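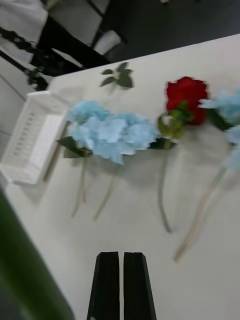
Figure 2. Three artificial flowers on a white tabletop: two light blue hydrangeas and a red rose.

3.2 Home display and the life of artificial flowers

The second part of the study looked at what people do with artificial flowers after buying them. Earlier work on household decoration has mostly treated the purchase as the end point. Pálfi argues that the years after purchase matter more, and that a decorative object should be studied through the places it occupies in the home. We followed this approach in the interviews carried out in Skencombe, where 31 households agreed to talk to us about the flowers they owned.

Interviews took place in the home, usually in the kitchen or living room, and were done by the second author. Each one began with the same request: show us every artificial flower in the house, including any that are put away. People were then asked where each piece had come from, how long they had owned it, where it had stood before and what they would do with it next. Answers were written down by hand and typed up the same evening. We did not ask about price until the end, as the pilot interviews showed that people became guarded once money had been mentioned.

The kinds of flower people owned were fairly narrow. Roses and hydrangeas came up far more often than anything else (Figure 2), followed by tulips, peonies and orchids. Roses were nearly always described as gifts or as leftovers from an event such as a wedding. Hydrangeas were more often bought by the person who displayed them, and the reason given was usually that one large head fills a vase. As one woman put it, "I'd need six roses to do what that does."

Color was tied to the room. Blue and white flowers were kept in bathrooms, hallways and bedrooms, and owners talked about them as part of the paint and towels. Red flowers were treated differently. They tended to stand alone, and several people said they brought them out only in winter. In 14 households at least one piece was rotated in this way, with the off-season flowers kept in a closet, a garage or under a bed.

Dust was the most common complaint. People shook the flowers outside, used a hair dryer on the cool setting, or rinsed them in the sink, and most had tried more than one method. Cleaning was also the point at which pieces were thrown out. A flower that had faded or frayed could stay on a shelf for years, but once it was in someone's hand it was looked at closely, often for the first time since it was bought. Borbély describes a similar pattern with curtains.

The question of whether the flowers were meant to pass as real divided our respondents. Some had chosen them for that purpose and were pleased when a guest was fooled. Others had no interest in this – for them, a cloth rose was simply an ornament in the shape of a rose. Only 4 households kept real and artificial flowers together in the same vase. The practice seems to be more common in shops and restaurants, but we have no figures on this.

Two limits should be noted. The interviews were done in August, when many gardens in Skencombe are still in bloom, and displays may look different in colder months. We also relied on people's memory for dates of purchase. Where a receipt or a photograph was available we used it, and in most of these cases the owner had guessed too recent a date. The ages reported in the next section are therefore likely to be on the low side – how far on the low side we cannot say.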